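How I Line a Small Swing-Top Trash Can (So the Bag Stays Put)

Posted 27 May 2018

I have a confession: I put off changing the bag in our little swing-top can way longer than I should. The big kitchen can is easy, you shake out a bag and drop it in. The small one with the tippy lid is a pain, and for years I just crammed a bag in there and hoped for the best. Then the bag would slide down, something drippy would go behind it, and I'd be scrubbing the inside with an old toothbrush.

So I finally worked out a routine, and it takes me a couple of minutes, tops. I do mine up on a table so I'm not bent over the whole time (my back thanks me!).

What you'll need

A small plastic can with a swing-top lid
Clear bags, a size bigger than you think
A damp rag and a dry one
A table or counter with a bit of elbow room

About the bags: I buy the Trollivley clear ones, a box of 200, and a box lasts us ages. Any brand is fine. I like clear for a small can since I can see what's in it before I tie it up. I've rescued more than one teaspoon that way.

Step 1. Clear out the stray stuff first

Before I touch the bag I go around and gather whatever else is headed for the trash. Used foil, twist ties, the receipt from three weeks ago. Foil I squash down flat with my hands so it doesn't poke a hole in anything. If yours is clean and your town takes it, by all means recycle it. Ours at Mirkbridge is picky about foil, so some of mine gets tossed.
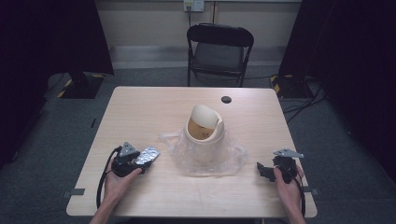

Now, a word about lids. There are two kinds of people, the ones who take the whole top off to change a bag and the ones who try to stuff it in past the flap. I was a stuffer. Please don't be a stuffer! The flap catches the plastic every single time, and you end up with a rip right where the weight is going to hang.

Step 2. Take the top off and look inside

Give the inside a wipe with the damp rag, then the dry one. Get down into the corner where the wall meets the bottom, that's where the smell lives. If there's a sticker in there, you can leave it alone. I spent a whole evening picking one off my old Verar can and all I got was a gummy patch that collected lint.
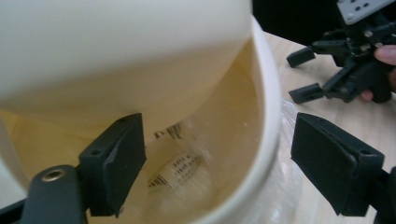
Small printed label on the inside wall, clear bag on the table next to it.

Step 3. Open the bag all the way

Shake it out, get your hand down to the bottom, and push the corners apart. Let the extra plastic puddle on the table while you work. It looks like a mess, but it's a lot easier to gather up a bag that's already open than to fight a stuck one.
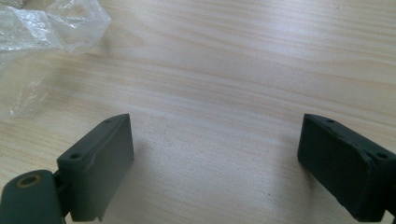

Lower the bag in, press it against the bottom with your fist, and run your hand up the sides to chase the air out. If it balloons back up at you, pull one edge away from the wall for a second and push again. Then fold the extra down over the outside, as even as you can get it.

Step 4. Snug it up

If the bag is too roomy, gather the slack on one side, twist it, and tuck the twist under the fold. Put the top back on and give the flap a couple of pokes. It should swing without grabbing any plastic. If it grabs, your fold is too bulky, so take it off and smooth it down.

Step 5. Wipe the table

Set the can back on the floor and move any spare bags off to one side while you clean the spot where you were working. Warm water and a drop of dish soap is plenty for a wood top. Go with the grain and dry it right after.

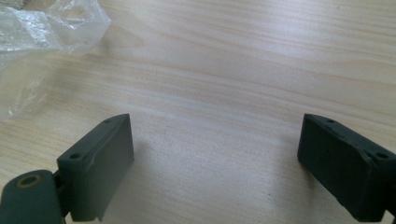 A couple of extra tips

Keep two or three folded spares in a drawer close to the can. I used to keep them under the bag itself, but they got grubby.

Don't wait for it to be packed full. A swing top that's pushing against the trash won't close, and then you may as well not have a lid.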